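24 October 2024

Slept badly and was up before six. The heating had gone off in the night again, so I wore the big cardigan over my work shirt and ate toast standing at the counter. Bus was on time. I had the bench to myself until Shafiq came in, and I used the quiet to clear the table.

It had got into a state. Over the week people had left things on it: two mugs, a roll of tape with no end, the small screwdrivers, somebody's scarf, a receipt from the canteen. I took everything off and put it on the chairs, then wiped the black top down twice with the gray cloth. The first pass only moved the dust. Black shows everything. I would have picked any other color, but the table was here before me.

The screwdrivers went back in their roll and the mugs went to the sink. I hung the scarf on the hook by the door, where it will probably stay until June.

Then the paper. The old marker sheet had a crease across one corner and a coffee ring, and I had been meaning to replace it since we moved the desks. I printed a new one on the upstairs printer, which took three tries because it kept scaling the page to fit. You have to turn that off every time, it does not remember. I measured the squares with the steel ruler before I brought the sheet down. They were right on the third print. The other two are scrap and I am writing my shopping list on the back of one.

Shafiq came in with pastries from Savolainen, the bakery near his stop. I had the one with cardamom. He put his down on the windowsill and helped me with the blocks, which are fiddly on your own. We keep them in a shoebox and there are 23 of them now. There should be more. I looked under the cabinet and behind the radiator and found a pencil and a dead moth.

He likes to build the stack wide and I like it narrow. We did it his way, then I changed it while he was on the phone, and he came back and said nothing, so I think he did not notice. The little cube with the tag on it goes on top. I nudged it square with my fingernail.

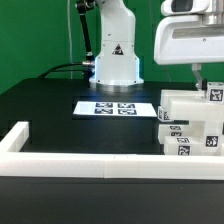
4 min read

We stopped for lunch at one. Nilmini Majumder was in the kitchen heating up lentils and asked how the table was looking, and I said clean. She wanted to know about the order from Kindton. I told her it was still 196 for the box of blocks and the shelf paper together, and that I had not heard back about delivery. She said to try them again in the morning. She has decided we should repaint the corridor. I kept out of that.

The green backdrop needs doing next. It is bright enough but it holds a wrinkle if you fold it, and last time it got put away folded even though there is a tube for it in the cupboard. I wrote ROLL DO NOT FOLD on a piece of masking tape and stuck it on the tube. I also want to do something about the cord that hangs down in front of it. Every time I reach past I catch it with my sleeve. A hook would do. I have hooks at home, in the drawer with the batteries.

In the afternoon I went through the cupboard itself. Fourteen would be a fair number of extension leads for a building, and I am fairly sure we have more than that in one cupboard. I coiled the long ones and tied them with the cloth ties from the Cinon packet — they are better than the plastic sort and you can undo them with cold hands. The short ones I put in a bag for Shafiq to look over. Two had tape around the plug, and I set those aside separately with a note.

I swept last. It should have been first, but the broom was in the other room and the door was locked until three.

Left at half past five. It was raining lightly and I walked as far as the bridge before getting the bus. Bought onions, rice and a bulb for the hall. Forgot the milk, though it was on the list.

Phoned my sister after dinner. Her boiler man is coming again, and the quote for a new one is 2,040, so she is thinking about it. I told her to ask what the old one would cost to fix. She said she had. We talked about Mom's chair and whether it would fit in her back room. She is going to measure.

Hooks are in my bag by the door. Bulb is in. Bed by ten, with the extra blanket.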